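크리켓 피치 경도와 수분 측정: 발표자 노트
13th March 발표용, 슬라이드 번호는 배포본 기준

슬라이드 1. 제목
인사는 짧게. 발표 시간은 질의 포함이므로 본론으로 바로 들어간다. 오늘 다룰 범위는 5일제 경기용 잔디 피치의 준비 단계까지. 경기 중 마모와 스파이크 자국 문제는 제외한다고 먼저 밝힐 것.

슬라이드 2. 용어 정리
피치(pitch)는 양쪽 위켓 사이의 직사각형 구간, 스퀘어(square)는 피치 여러 면이 나란히 놓인 중앙 구역 전체. 청중 중 야구장 관리 쪽에서 온 분들이 있으므로 '마운드'나 '내야'에 대응시키지 말 것. 크리켓에서는 공이 대부분 피치 표면에서 한 번 튄 뒤 타자에게 도달한다. 표면의 경도와 균일성이 바운스 높이를 결정한다는 점만 확실히 전달하면 된다.
피치 길이는 22야드, 미터로는 20.12m. 폭은 10피트, 3.05m.

슬라이드 3. 대상 구장
Bansal 구장과 Grirham 구장 두 곳. Bansal은 점토 함량이 높은 검은 흙, Grirham은 점토 함량이 낮고 모래가 섞인 붉은 흙. 같은 롤러, 같은 예초 높이로 관리해도 건조 속도가 다르다. 두 구장의 관개 이력은 배포본 부록에 있다. 질문이 나오면 부록 표를 안내하고 슬라이드에서는 설명하지 않는다.

슬라이드 4. 측정 항목
표면 경도, 깊이별 체적 수분, 바운스 높이, 잔디 피복률. 이 순서로 말한다.
경도는 낙추식 충격 시험기로 측정. 추를 일정 높이에서 낙하시켜 최대 감속도를 읽는다. 같은 지점에서 반복 낙하하면 표면이 눌려 값이 올라가므로 첫 낙하 값만 사용했다.
수분은 탐침식 센서. 탐침 길이가 짧으면 표층 값만 반영된다. 표층이 마르고 하층이 젖은 상태를 '다 마른 피치'로 오판하는 사례가 여기서 나온다.
바운스는 정해진 높이에서 공을 수직 낙하시킨 뒤 반발 높이를 영상으로 판독. 실제 투구의 바운스와는 다른 값이다. 투구에는 수평 속도와 회전, 솔기(seam) 접촉이 들어간다. 두 값을 혼동한 질문이 매번 나오므로 여기서 한 번 끊고 설명한다.

슬라이드 5. 측정 지점 배치
볼러가 길게 던지는 구간, 굿 렝스 구간, 타자 앞 구간으로 나눈다. 굿 렝스 구간의 지점 밀도를 가장 높게 잡았다. 크리즈 바깥의 발 디딤 구간은 별도 집계.
유효 측정값은 964건. 계획은 1,000건이었고 차이는 강우로 중단된 회차와 센서 접촉 불량으로 제외한 값이다. 제외 기준은 측정 전에 정해 두었다. 사후에 이상치를 골라낸 것이 아님을 분명히 말할 것.

슬라이드 6. 롤링 일정
준비 기간 초반에는 경량 롤러, 수분이 소성 한계 근처로 내려온 뒤 중량 롤러. 표면이 너무 젖었을 때 중량 롤러를 올리면 롤러 앞쪽으로 흙이 밀려 물결 모양 변형이 생긴다. 너무 말랐을 때는 다짐 효과가 거의 없고 시간만 소모된다.
Bansal은 중량 롤러를 쓸 수 있는 수분 구간이 좁다. Grirham은 구간이 넓은 대신 도달하는 최대 경도가 낮다. 그래프의 세로축 범위가 두 구장에서 다르므로 축 눈금을 먼저 짚고 곡선을 설명한다.
롤러 속도는 느릴수록 좋다는 현장 통념이 있다. 이번 자료로는 확인하지 못했다. 속도를 독립 변수로 두지 않았기 때문. 의견을 묻더라도 답을 유보한다.

슬라이드 7. 잔디의 역할
잔디 뿌리는 하층 수분을 끌어올린다. 예초를 지나치게 낮게, 너무 일찍 하면 잎의 증산이 줄어 하층 건조가 늦어진다. 경기 직전에만 최종 높이로 내린다.
잔디를 남긴 피치는 초반에 시머에게 유리하다는 설명이 흔하지만, 남은 잔디와 남은 수분의 효과는 서로 얽혀 있다. 이번 측정에서는 분리하지 못했다. 9월 경기용 피치에서 예초 높이만 달리한 비교를 할 계획이라고만 언급.

슬라이드 8. 장비
측정 장비는 Etunico 낙추 시험기와 Prarnard 수분 센서. 낙추 시험기는 매 회차 시작 전 기준 고무판에서 점검하고, 허용 범위를 벗어나면 그 회차는 진행하지 않는다. 센서는 구장별 토양으로 따로 보정했다. 제조사 기본 보정식을 점토질 토양에 그대로 쓰면 수분이 실제보다 높게 나왔다. 보정용 시료는 건조로에서 질량 변화가 없을 때까지 말린 뒤 기준값으로 썼다.

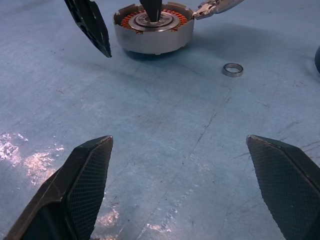

보정식은 구장당 하나씩 두고 깊이별로는 나누지 않았다. 깊이에 따라 다짐 정도가 다르므로 엄밀하게는 나누어야 한다. 시료 채취로 피치에 구멍이 생기는 문제 때문에 스퀘어 가장자리의 연습용 피치에서만 코어를 채취했고, 깊이별 보정에 필요한 수량이 나오지 않았다. 한계로 인정하고 넘어간다.

슬라이드 9. 결과
핵심 문장 하나만 읽는다. '굿 렝스 구간의 바운스 편차는 표면 경도의 평균보다 하층 수분의 불균일과 더 강하게 연관되었다.'
평균 경도가 같은 두 피치라도 하층 수분이 고르지 않으면 반발 높이가 흩어진다. 산점도에서 오른쪽 위의 점 무리는 모두 Bansal 자료. 배수관 위쪽 구간과 위치가 겹친다. 인과로 단정하지 말고 위치가 일치한다고만 말할 것.

슬라이드 10. 현장 적용
탐침은 표층용과 하층용 두 종류를 함께 쓸 것. 중량 롤러 투입 판단은 하층 값으로 할 것. 측정 시각은 매일 같은 시각으로 고정할 것. 아침 이슬이 남은 상태의 표층 값은 기록하되 판단에는 쓰지 않는다.
덮개 사용 여부와 시간도 기록지에 적어야 한다. 덮개를 오래 두면 표면 결로가 생겨 표층 값이 올라간다. 과거 기록지에는 이 칸이 없어 이전 시즌 자료와 직접 비교할 수 없었다.

슬라이드 11. 질의 대비
드롭인 피치에도 적용되는가: 토층 두께와 하부 배수 구조가 다르므로 별도 보정 필요. 자료 없음.
경기 결과와의 상관: 분석하지 않았음. 토스, 날씨, 선수 구성의 영향이 커서 이 표본으로는 의미 있는 비교가 어렵다.
구장 한 곳당 소요 시간: 스퀘어 전체가 아니라 경기용 피치 한 면 기준 90분. 기록지 작성 포함.
배포본은 200부 준비. 부족하면 출입구 쪽 탁자에 있는 신청지에 주소를 적도록 안내. 원자료 요청도 같은 신청지로 받는다.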